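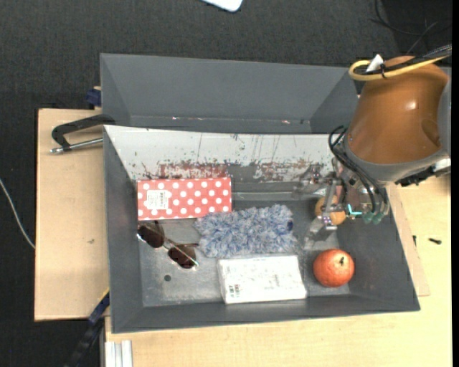
Zeman

Section 4: Trial of the Halcombe picking kit

Our group had the Halcombe kit on loan from Flurnby for 6 weeks. We wanted to know if it could handle a mixed bin without much setup. The test items included sunglasses, a polka-dot box and a fluffy duster. Setup took one afternoon, and the manual skips the cable routing. We logged 700 pick attempts in the Brundham lab. Boxes were easy to program. The duster needed its own grip setting, which we saved on Thursday.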